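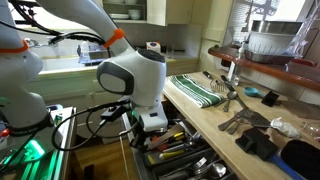 A robot arm above an open kitchen drawer.

Equal pay law: how it works
For readers aged 9 to 12
Text: Serpil Akbulut. Legal check: Birgit Schwerdtfeger.

What is a law for?

A law is a written rule that applies to everyone in a country. Some laws tell people what they must not do, such as drive through a red light. Others give people a right. A right is something you are entitled to have, and that other people have to respect.

Equal pay is a right of the second sort. It says that a woman and a man who do equal work for the same employer must be paid equally for it. An employer is a person, company or public body that pays people to work.

This page uses the law of Prirura as its main case. The words are different in other countries, but many of the ideas are the same.

What did people do before there was a law?

For a long time, employers in Prirura could print two rates of pay for one job. A rate is the amount paid for an hour, a week or a month of work. The list on the wall of a weaving mill in Brevitz had a column headed "Men" and a column headed "Women". The work in both columns was the same. The amounts were not.

The mill was not breaking any rule. Employers said that men had families to support, and so needed more. Many women had families to support as well, but the list took no account of this.

The workers in Brevitz wrote a petition. A petition is a letter signed by many people that asks a government or parliament to do something. Parliament is the group of elected people who make the laws. It debated the petition in June and passed the Equal Pay Act later in the same year. The Act came into force on 12th December. "Came into force" means that from that day it had to be obeyed.

What does the law say?

The most important part is Section 33. Laws are divided into numbered sections so that people can find the part they need. In shortened form, Section 33 reads:

"An employer shall not pay a worker less than a worker of the other sex for equal work."

The word "shall" has a special meaning in a law. It means "must". An employer cannot choose to follow the section on some days and ignore it on others.

What counts as equal work?

This is the hardest part of the subject. The Act describes 3 kinds of equal work.

Like work. Two people do the same job, or jobs with only small differences. Two bus drivers do like work even if one drives the route to the harbour and the other drives the route to the hospital.

Work rated as equal. The employer has already studied the jobs and given each one a score. If two jobs have the same score, they count as equal, even when the tasks are different. The study is called a job evaluation.

Work of equal value. The jobs look different and have not been scored, but they ask as much of the people who do them. A court can compare them and decide.

To compare two jobs, the court looks at several things: the skill needed, the effort (of the body or of the mind), the responsibility, and the conditions. Conditions means things like noise, cold, or working at night. The court looks at what the job requires. It does not look at how hard one particular person tries on one particular morning.

A worked case

Jotix is a company that runs school kitchens and a warehouse. Its warehouse loaders were nearly all men and were paid 3510 crowns a month. Its cooks were nearly all women and were paid less than that.

The cooks said that their work was of equal value. Jotix disagreed. It said that lifting boxes was heavy work and that cooking was not.

The court asked for a report on both jobs. The report found that the loaders lifted heavier things. It also found that the cooks lifted full pans many times a day, worked in hot rooms, and were responsible for the safety of the food. A mistake with an allergy could make a child very ill, so the cooks had to be trained and tested. When all the parts were put together, the two jobs came out level.

The court ordered Jotix to raise the cooks' pay to 3510 crowns a month. It did not allow the company to lower the loaders' pay instead. Under the Act, pay is levelled up – the lower amount rises to meet the higher one.

Can two people ever be paid differently?

Yes. The Act allows a difference if the employer can prove a real reason that has nothing to do with whether the worker is a man or a woman. The law calls this a material factor. Here are some examples.

A worker has more years of experience, and the experience makes a difference to the job.

A worker has passed an examination that the job needs.

A worker does night shifts, and everyone on night shifts is paid extra.

"He asked for more money" is usually not enough by itself. Nor is "we have always done it this way".

The employer has to do the proving. This is sensible, as the employer keeps the pay records and the worker normally cannot see them.

What is the pay gap?

You may hear the words "pay gap" on the news. The pay gap and equal pay are connected, but they are different measurements.

Equal pay compares people doing equal work for one employer. The pay gap compares the average hourly pay of all the women with the average hourly pay of all the men, whatever their jobs are. An average is found by adding up all the amounts and dividing by how many amounts there are.

Suppose that at a company called Batista the men earn an average of 100 crowns for a certain number of hours, and the women earn an average of 97 crowns for the same number of hours. The gap is 3 crowns in every 100, or 3 per cent.

A company can obey the equal pay law and still have a pay gap. This happens if most of the managers are men and most of the lower paid staff are women. Each manager may be paid the same as every other manager, so Section 33 is satisfied. The gap shows that something else should be looked at, such as who is chosen for promotion, or what happens to a parent's job after a baby is born.

What can a worker do?

A worker who thinks she or he is not being paid equally can take these steps, in this order.

1. Ask the employer in writing how the pay was worked out.
2. Talk to a trade union, if there is one. A trade union is an organisation of workers who act together.
3. Make a claim to the employment court.

The employer is not allowed to punish a worker for doing any of this. Punishing someone for using a right is called victimisation, and it is a separate offence under the Act.

If the worker wins, the employer has to pay the correct rate from then on. It may also have to pay back the money that was missing from earlier months. This is known as arrears.

Does the law protect men too?

Yes. Section 33 says "a worker of the other sex", so it works in both directions. A man who is paid less than a woman for equal work can make a claim in the same way.

Words to know

Arrears: money that should have been paid earlier.
Claim: a formal request to a court to decide something.
Comparator: the person whose pay a worker compares with her or his own.
Employer: a person, company or public body that pays people to work.
Material factor: a real reason for a difference in pay.
Petition: a signed request to a government or parliament.
Section: a numbered part of a law.

Something to try

Choose two jobs that are done in your school, for example teaching assistant and grounds worker. Make a table with four rows: skill, effort, responsibility, conditions. Write down what each job needs in each row. Then ask a classmate to fill in the same table without looking at yours, and compare the results. Where your tables differ, discuss what information you would need to settle the question.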